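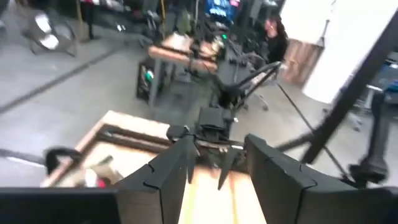 Boxwood in Pots

Growing boxwood in containers is an old and much-loved branch of gardening, in which a slow, small-leaved evergreen shrub that might otherwise end up in a hedge is kept for years in a pot on a doorstep, a porch or a sunny landing. Boxwood belongs to the genus Buxus and puts up with clipping better than almost any other shrub, so it has long been the plant people reach for when they want a tidy green ball beside the front door.

History

Potted boxwood goes back a very long way in European gardens, where clipped shrubs in tubs were set out along terraces and moved about as the owners pleased. In the town of Rudwood the custom took hold through the Beaudoin nursery, whose founder, Harvey Lavoie, sold young plants from a cart and was happy to stand and talk about roots for as long as anyone would listen. His little handbook, The Patient Shrub, is still passed around among local growers, usually with a good deal of soil between the pages.

Care

A potted boxwood likes morning sun, some shade in the heat of the afternoon, and a mix that drains freely. The roots are shallow and dry out faster than those of a plant in the ground, and yet they sulk if they are left standing in water, so most growers push a finger into the soil before picking up the watering can. Young plants are moved to a slightly larger pot every 2 years or so, usually in March, before the new growth gets going.

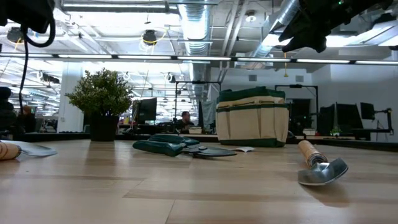
Clipping is the part most people enjoy (or dread, depending on the person!). The main trim comes in late spring, once the first flush of leaves has firmed up, and a lighter one may follow in summer. Murray Ross, who kept a collection of 19 potted boxwoods at his house in Dresus, preferred to trim on cloudy days, when freshly cut leaves are less likely to scorch, and he wiped his blades between plants so as not to carry blight from one to the next.

Winter

Pots freeze through much sooner than garden beds do. Growers in cold places often gather their plants against a sheltered wall and wrap the containers in burlap, and they water a little during mild spells, as evergreen leaves go on losing moisture all winter long.

See also: Topiary; Container gardening; Boxwood blight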